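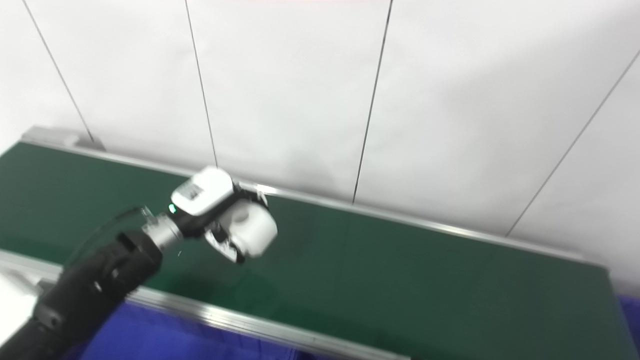

# Promthorpe belt station: layout and care notes

Home | Files | Issues | Wiki | Releases

Print this page | E-mail this page

Version date: 13/03/2024
Maintained by: Perrine Renaud

## What this folder covers

These notes describe the belt conveyor and the bins at the Promthorpe station. They go with the layout drawings in `drawings/` and the cleaning log in `logs/`. The Stasthorpe station has its own folder and a different belt, so don't copy settings from one to the other.

## Files

- `drawings/station_plan.pdf` - floor plan with the belt, wall and bins
- `drawings/rail_section.pdf` - cross section of the side rail
- `logs/cleaning.csv` - one row per cleaning
- `logs/bins.csv` - bin changes since January
- `parts.md` - part names and where we order them

The log files use the same column order at both stations. Leave a field blank if you don't know the value. Do not type "n/a", the import script reads it as a name.

## The belt

The belt is dark green with a light texture. It shows dust and scraps of label paper quickly. Aluminum rails run down both long sides. The near rail has grooves along its length, and the stops and guides from the Grollatura kit slide into them. The far rail is the thin one, next to the wall.

Wipe the belt with a damp cloth at the end of the day. Use plain water. The Prajapati cleaner is for the bins only and left a sticky film when we tried it on the old belt. Check the grooves in the near rail too, and use the narrow brush if there is grit in them.

Belt tension is set from one end. Write the old setting in the log before you change it. There are 22 rows in the cleaning log so far and 2 of them mention tension, both from the week the belt was replaced.
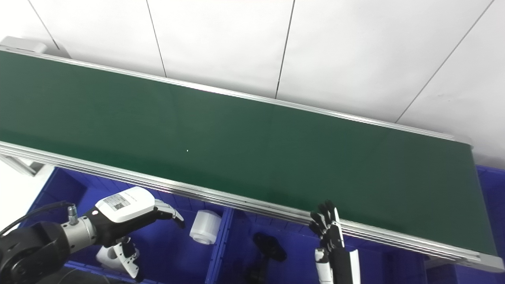
## The bins

Bins stay below the belt on the near side, with the rims under the rail. We use blue plastic ones. Small parts get caught in the ribbed walls, so turn a bin over and tap it before you write it down as emptied.

If you swap a bin, add a line to `logs/bins.csv` with the old and new bin codes. Codes are kept in `parts.md`, which has 13 entries at the moment.

## The wall

The panels behind the belt are white and smooth. Don't tape notes to them. The tape marks took most of an afternoon to get off last time. Notes go in the log or on the clipboard by the door.

## Known problems

- `station_plan.pdf` still shows the old bin positions. The belt and wall are right.
- Two early rows in `cleaning.csv` have no initials.
- `rail_section.pdf` prints too small on letter paper. Set the scale by hand.

## Changes

Send corrections to Perrine Renaud or open an issue. Please name the file and the line.

Print this page | E-mail this page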